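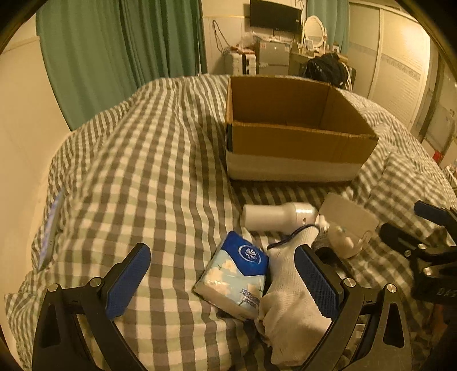
By the Grultent staff
May 13, 2026

Clearing off a bed is the kind of job you give a seven-year-old. Tissues, hair dryer, whatever else has landed on the sheet, all of it goes in the cardboard box. A seven-year-old will complain and then do it before the second cartoon starts. For the past few years we have been told that a machine is about to do it too, and I'd like to know what "about to" means.

The gripper is the part of the problem that looks solved. Two jaws, textured blue pads on the inside, a few screws at the pivots. Held in a human hand, a tool like this can do a good deal, and that should make anyone suspicious. The hand knows where the box is. It knows a hair dryer is heavier at one end and that a packet of tissues will squash if you pinch it. Take the person away and the jaws know none of that. The industry's bet is that if enough people do enough chores while holding the tool, the knowing can be copied over into software.

Maybe it can. I went to two demonstrations last December to find out how far the copying had gotten.

At Wurstead, the task was a tabletop pickup. There were 16 items, all of them familiar to the machine, under very even light. The arm got through the lot and put each one in a bin. It was smooth and a little dull to watch, and I mean that as praise. Then I asked if we could swap the table for a bed. We could not. The surface had to be flat, I was told, and it had to be the same height every time.

Beds are neither. A sheet bunches up. Things lying on it tip over or slide into a fold when you grab the thing next to them. A gingham check gives a camera a thousand little edges to think about, and the pillow has the same check. People don't notice any of this because we have been dealing with laundry since before we could talk.

Jarkel, to its credit, did try a bed. Its machine was given 30 minutes and used every one of them. It picked up a bottle of lotion on the first go and I was ready to be impressed. Then it closed on a pinch of sheet along with a sock and carried both toward the box, dragging everything else behind. A technician stepped in. I counted that as a person clearing the bed.

The sales sheet for the same machine says it completes 90 percent of household pickups. I asked what counted as a pickup. Lifting an object clear of the surface, I was told. Where it goes afterward is a separate number, and that number was not on the sheet.

Shops and warehouses are further along, and the reason isn't flattering to the machines. A stockroom can be rearranged around the robot. Jansen, which packs small appliances, spent 45 days moving shelves, fixing the lights and switching to one size of carton before its first arm ran a full shift. It works now. But you will not do that to a bedroom, with a vanity at one end and a refrigerator under the television and cables hanging down the wall — or if you do, you have done more housework than the robot ever will.

I don't think the people building these things are lying. Several of the engineers I met were more careful than their own brochures. What I'd want to see before writing a check is dull: a bed the machine has never met, with a stranger's clutter on it, cleared into a box with no one standing nearby. Then the same thing the next morning, after someone has slept in it.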